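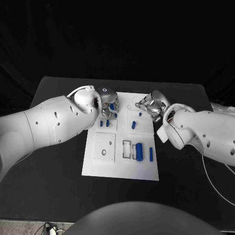 ## Recording demonstrations on the peg board

These notes cover one job on the two-armed setup: recording demonstrations with the white task board and the blue parts, by remote control. They assume you have done the arm safety induction and can start and stop the control software without help. If you haven't, ask Ihor Harasym for a slot first.

Teaching by hand, where you hold the wrist and push the arm through the motion, has its own page. We use it for single-arm reaching. It doesn't suit this board, as you can't guide two wrists and work the fingers at the same time.

### Before you start

1. Put the board on the table between the arms, long side running away from the body. A slight tilt is fine and even useful. Don't line it up with a ruler.
2. Check that each cable at the wrist has enough slack for a full turn of the joint. Move the wrist slowly to both ends of its travel and watch the cable while you do it.
3. Pull the black curtain fully across behind the table. Half open is worse than either closed or open, and we had to throw away a whole afternoon in October on account of it.
4. Open Polishchuk (the recording program) and pick the board profile. The old profile called "board2" still shows up in the list. Leave it alone.
5. Type your operator name exactly as you did last time. "Marta" and "marta v" end up as two people in the export.

### Taking control of the arms

Put the gloves on before the headset. Hold both hands in front of you with the elbows bent and the fingers open, then press the left pedal to link up. The arms will move a little as they match your position. If either one moves more than a hand's width, let go of the pedal, go back to the rest pose and try again.

Spend a minute opening and closing the fingers in free air. The robot thumb lags slightly behind yours, and it's better to get used to that away from the board. Newcomers tend to squeeze hard when a grip doesn't close. Squeezing does nothing once the fingers have reached their limit -- relax and close again slowly.

### Recording one demonstration

1. Start from the rest pose. Press the right pedal once and wait for the tone.
2. Choose the part and go to it with the nearer hand. Bring the other hand in only if the task sheet asks for it.
3. Come down from above. Stop just over the part for a moment before closing the fingers.
4. Lift clear of the plate before you move sideways. Dragging a peg across the board catches on the raised edges.
5. Line the part up over its place, lower it, and let go by opening the fingers wide.
6. Go straight up, back to rest, and press the right pedal again.

If you drop a part, carry on for as long as you can still reach it with either hand. A recovery is worth keeping. Mark the run "R" so it can be sorted later. If the part leaves the table, stop the run and mark it "X".

Small parts need more patience than large ones. With the tiny pieces, come in with the fingertips nearly closed and make the last bit of the approach at half speed. The longer cylinders are easier to pick up but harder to turn, so take them near the middle.
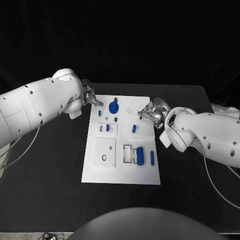

Emerson Batista wrote in to say that he gets cleaner grasps on the small parts if he rests his own elbows on the chair arms, and that the pause in step 3 should be as short as possible: in his runs from the Idwood set, the trained arm learned the pause so well that it sat there waiting.

That's a fair point about the pause. Keep it to a beat. If you're not sure, play your last run back at normal speed, and if it looks like hesitation, shorten it.

### How many to record

A full set is 100 runs. For the last set we kept 81 and dropped the rest, mostly for late pedal presses. Take a break after every seven runs or so. Your hands get tired before you notice it, and it shows in the finger data as a slow drift towards a half-closed grip.

Change the layout a little between runs: turn the board a few degrees, swap the starting places of two pegs, or lay a cylinder at a different angle. Keep to parts that belong to the board.

### When you finish

Return both arms to rest before you take the gloves off, headset last. In Polishchuk, press "Close set" and wait for the file count to stop changing. Copy the set to the Umis folder and write the number of kept, R and X runs in the log.

Aoi Kudo checks new sets in the morning, so anything copied by 7 pm will normally have notes against it by lunch the next day.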